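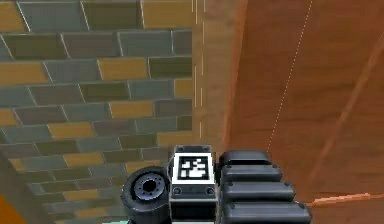

Drunico Kitchen Sim Pack, reviewed for small labs on a yearly budget
By Radoslava Bednárik

We bought the Drunico pack in June to settle a purchasing question. Our group had money for one mobile manipulator and wanted to know whether simulated kitchens could take over enough of the early work to put off a second arm until the next budget year. I have used the pack on most working days since then. The review covers cost, setup, rendering and contact behavior, in the order in which they caused us trouble.

Price and license

A single seat costs 416 a year before tax. The seat is tied to one machine, and moving it means a request to support, answered in our case the next morning. A floating license costs more and needs a server on your own network. We took the single seat and have regretted it twice, both times when the workstation was down for a driver update.

The base price includes the room generator, the material library and one robot model. Extra grippers are sold separately at 60 each. Check that list before you order. Our quote from the reseller, Rankin, left out the gripper line, and the order had to be raised again with a new purchase number. That took longer than the software install.

Hardware you will need

The published minimum is optimistic. With wrist and head views both rendering, our older workstation dropped frames as soon as the arm came near a cabinet. We added a graphics card with more memory and put it on the same budget line as the license. Anyone planning a purchase should do the same, or the approved figure will be short.

Disk use is modest at first and then grows. A full set of rooms with recorded runs takes 260 GB on our drive, and we delete failed runs at the end of each month.

Setup

Installation is a package file and a license key. The robot description loads without edits if your joint names follow the vendor's pattern. Ours did not, so I wrote a short mapping file. The manual covers this in an appendix, with one error: the sign of the wrist roll is reversed.

Rooms are made from a seed. The same seed gives the same room on the same version, but not across versions. Write down both numbers.

Rendering

Materials are the strongest part of the pack. Brick-shaped wall tile in gray, olive and mustard comes out with an irregular color layout and pale grout lines, and it holds together at a steep viewing angle. Wood surfaces have soft grain up close. The marker on the gripper module is drawn in black and white with a plain white border, and our detector read it in most poses without tuning.

Variation is weaker than the brochure suggests. Colors and materials change freely, cabinet layouts much less so. After a few weeks we were seeing the same corner in different paint.

Contact and motion

Free motion is good. Joint limits are respected and the planner interface is quick. Contact is average. Flat pads against a flat panel behave well at the default time step. Thin handles do not, and need a smaller step, which almost doubles the run time. Drawers have a single friction value for the whole travel. Our real drawers stick in the first part of the pull, so any grasp policy trained on the defaults will pull too gently.

Compared with Wostuvora

We ran the trial version of Wostuvora alongside it for 4 weeks. Wostuvora has better contact and a clearer log format. Its rooms look flat, its material library is small, and the seat costs more. For force work I would choose Wostuvora. For camera work, Drunico.

Effect on the budget

The second arm was moved to next year. The pack handled camera placement, reach checks and the first round of perception tests. It did not replace drawer and door trials, and those still queue for the one real arm in the Mivport lab. Plan for that queue.

Recommended for vision and layout planning. Get the gripper models on the first quote and ask for the floating license price in writing, even if you intend to buy the single seat.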